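Home | Course Outline | Handouts | Lab Rules | Contact

Small Appliances and Table Service
Handout 4: The two-slot toaster and the breakfast tray

Prepared by Marisol Contreras, Nutcombe
November
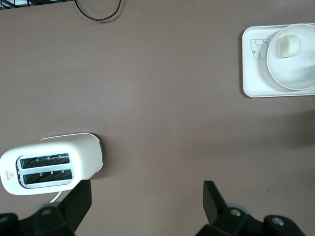 Fig. 4.1. White two-slot toaster and a tray with a bowl, seen from above.

4.1 Scope

This handout covers the slot toaster as a heating appliance, its placement on a work surface, and the layout of a single-person breakfast tray. Toaster ovens and contact grills are in Handout 5. Students should have read Handout 3 (cords, plugs and outlets) before the practical.

4.2 Parts of the toaster

Casing. The outer shell. On low-cost models it is a single molded or pressed piece. It becomes warm in use and should be handled only by the sides until it has cooled.

Slots. In Fig. 4.1 the two slots are parallel and run along the long axis of the casing. A slice is held upright between two heating faces. A slot takes one thickness of bread well and other thicknesses less well. Thick slices touch the guides and scorch in lines; thin slices lean toward one side and brown unevenly.

Grilles. Visible inside the slots in Fig. 4.1. The grille keeps the bread away from the heating element. Do not push a slice down against resistance, and do not reach between the grilles with any utensil. A fork is the usual cause of a damaged element.

Slot surround. The recessed panel around the openings in the figure is a lighter gray than you may expect from a side view. Crumbs collect along its edge. Wipe it with a dry cloth when the appliance is unplugged and cool.

Warning label. The toaster shown carries a small red triangle with text at one end. Read the label on your own station's unit before use and copy its wording into your lab sheet. Wording differs between makers.

Cord. See 4.4.

4.3 Heating

The element is a resistance wire or ribbon. Electrical energy is converted to heat, and most of what reaches the bread does so by radiation across a short air gap. Surface water is driven off first. Browning starts only when the surface is dry enough to rise well above the boiling point of water, which explains why fresh bread takes longer than day-old bread at the same setting.

Sugar content shortens the time. Raisin bread and brioche should be started at a low setting and checked. Frozen slices need a longer cycle; if the unit has a frozen setting, use it, and do not run two full cycles back to back.

Record the setting number, the bread type and the result for each cycle. Dial numbers are not minutes on most units and cannot be compared from one model to another.

4.4 Placement and cord

Stand the toaster on a flat, bare surface. No cloth, paper or mat goes underneath unless the maker's instructions call for one. Leave clear space above the slots. Curtains, shelves and paper towel holders are the common faults found at inspection.

The cord should leave the casing without a sharp bend and should not lie across the slots or hang over the table edge. Short slack is preferred to a coil. Wind the cord only when the unit is cold.

Trays, bowls and packaging stay off to one side during heating. Compare the position of the tray in Fig. 4.1, which is toward the opposite corner from the toaster. Check also that the tray does not project past the table edge.

4.5 Tray layout

A tray with a raised rim is preferred for carrying. The rim contains small spills and stops a plate from sliding off. Rounded corners are easier to dry.

Place the heaviest item first. On a small rectangular tray a round bowl takes up most of one end, as in the figure, and the other end is left for toast or a cup. Printed decoration, such as the bear drawing on this tray, has no bearing on layout, but prints should be washed with a soft sponge. Abrasive pads remove line work quickly.

Fill bowls after the tray is in position wherever possible. If a filled bowl must be carried, leave 18 mm below the rim.

4.6 Cleaning

1. Unplug. Wait until the casing is cool to the touch.
2. Slide out the crumb tray, if fitted, and empty it.
3. Wipe the casing with a damp cloth, then a dry one.
4. Do not immerse. Do not spray cleaner toward the slots.
5. Sign the station card.

4.7 Exercise

A two-slot unit draws 200 W per slot in a warming mode. Find the energy used in 3000 seconds with both slots on. Give the answer in kJ and in kWh. Show the conversion.

Reading: Course text, page 73. Questions on the practical to Þórey Eyvindsson.

Related handouts
Handout 2: Work surfaces and their care
Handout 3: Cords, plugs and outlets
Handout 5: Toaster ovens and contact grills
Handout 6: Washing and storing tableware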